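Home | Posts | Notes | About | Contact

Labeling small parts so they can be found again

Apr 28, 2021

I moved my parts storage from one system to another over the winter, and a few people have asked for the details. Most of the work was in the labels. The cabinets themselves were easy to buy and dull to assemble.

The old arrangement was a set of mixed tins, sorted by the job they were left over from. It made sense to me at the time. If I wanted an M3 screw of a certain length I had to remember which project last used one, and my memory of projects goes back two years at best. I bought duplicates constantly. When I emptied everything out I found four unopened bags of the same brass standoff.

The new system has two levels. Each drawer has an address, and each type of part has a record in a plain text file that says which address it lives at. The address never changes. The contents can. If a part outgrows its drawer I move it and edit one line.

Addresses are a letter and two digits. The letter is the cabinet, the first digit is the row counted from the top, and the second is the column counted from the left. I tried a version with category codes first (F for fasteners, E for electrical, and so on) and dropped it after a week. A terminal screw fits in both categories, and I filed some under each. An address with no meaning can't be wrong.

The record has five fields: address, name, size, material, and where it was bought. Quantity is left out on purpose. I kept quantities in an earlier spreadsheet and they were inaccurate within days. What works better is a strip of red card at the bottom of the drawer. When I can see the card, the part goes on the shopping list.

For the labels I tested three materials over 60 days on the same cabinet, in a garage that gets cold at night and warm in the afternoon. Paper labels under clear tape yellowed slightly and curled at the corners. Laser-printed polyester stayed flat but smeared when I handled it with oil on my fingers. Thermal transfer tape from a hand-held label maker came out best. The printing didn't rub off with alcohol, and only one label out of the batch lifted, on a drawer I had not cleaned properly before applying it.

I used a Graltico label maker, bought secondhand. The tape is overpriced and the machine wastes a length of it before each print. Queueing the labels and printing them as one strip with cut marks between them gets most of that back. Asif Marwat told me about that setting, which is buried in the second page of the margin menu. I had already gone through a full cassette by then.

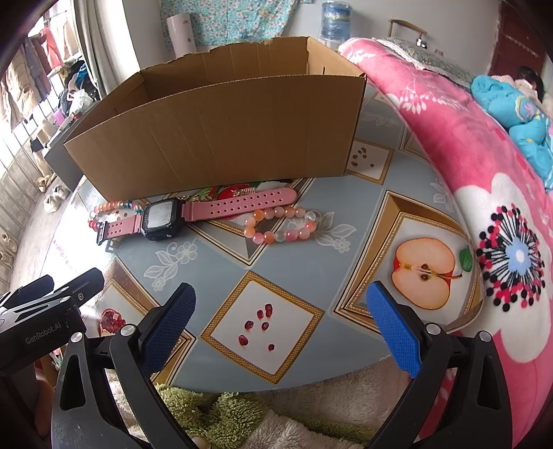
Type size matters more than I expected. At arm's length I could read 9 point without trouble, but the lower rows are read from a standing position and need 14. I settled on 14 for the address on every drawer and put the part name beneath it in whatever size would fit. Capital letters for the address, lower case for the name. The letter O and the letter I are not used for cabinets, for the obvious reason.

Abbreviations need a fixed list. Mine is taped inside the door of the tall cupboard and has 30 entries. Before the list existed I had written stainless steel as SS, S/S, stnls and "stainless" in different places, and searching the file for any one of them missed the rest. If you're going to do one thing from this post, write the list before you print anything.

Sorting took much longer than labeling. I had set aside a weekend and used most of September evenings as well. A few things that helped:

Sort by diameter first, then length. Diameter can be checked by dropping the screw through a drilled plate. Length needs a ruler and is slower, so it is best done on small piles.

Decide on a minimum. I don't keep a drawer for anything I have fewer than five of. Those go in one drawer marked MISC, and there is only one of those.

Keep the unknowns moving. I had a tray for parts I couldn't identify, and it grew until it was the largest category. Mahsa Bahrami went through it with me one evening and named about half on sight, mostly pieces of bicycle brakes. The remainder went out with the scrap metal, and I have not needed any of it.

The file now has nearly 1,000 lines, which sounds like a lot but takes no time to search. I keep it as comma-separated text and open it in whatever editor is nearest. Shufen Guo uses a proper database for hers, with photos and supplier links, and it is much nicer to look at. I know from experience that I would stop updating it. One line of text is about the amount of effort I'm willing to spend with dirty hands.

There are still problems. Washers are badly served by this scheme -- inner diameter, outer diameter and thickness all matter, and only two of them fit on the label. I put the thickness in the file and leave it off the drawer. Springs are worse. I have sorted them by outside diameter only, and I still end up trying several before one fits.

The drawers from Okard are also slightly narrower at the front than the ones from the first cabinet, so labels cut for one overhang the other by a hair. I trimmed them with a knife. If I were starting over I would buy every cabinet from the same maker in the same month, and measure the label recess before buying tape.

Next is the lumber rack, where none of this applies. Offcuts change size every time they are used, and an address is no help when the piece is shorter than it was last week. I've been writing the current length on the end grain in pencil. It works on pine and is hard to read on walnut.

4 comments | 11 shares

Last updated 2 days after posting: corrected the type size for the lower rows.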